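November 17, 2018
By Saodah Liem

Pre-session software checklist, Brerkau room, two-gripper setup

1. Both gripper streams open in the Enix viewer. OK.
2. Clock offset between streams under 2 ms. OK after a restart of the sync service.
3. Wide-angle calibration file matches each gripper. Left was loading the April file - corrected. 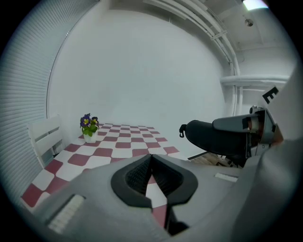 PERCEPTION

4. Table plane fit. Passes. The checkered cloth gives the tracker plenty of corners, the blank wall gives it none. Keep the table in view at startup.
5. Map saved before recording. OK, 233 keyframes. 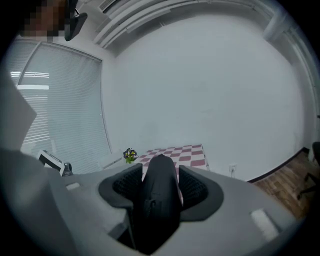

Wall, blinds and table from one gripper.

6. Face blur on before export. OK.
7. Marker cube IDs unique per gripper. OK.
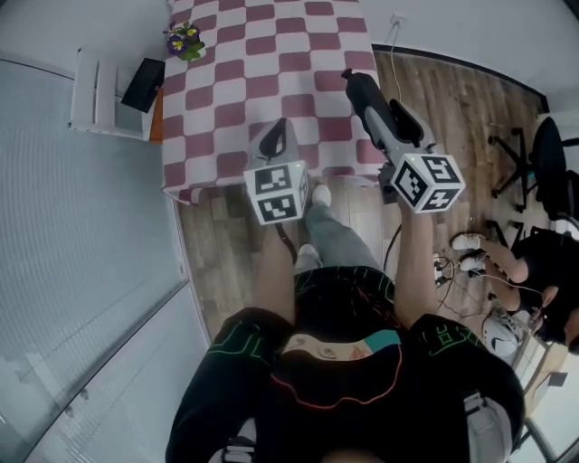
8. Pose dropout alarm set to 400 ms. Was off in the config. Ott Raudsepp to make it the default.
9. Cables clear of the operator's feet. Recheck before each run.

2 comments | 26 shares
Last updated by Ott Raudsepp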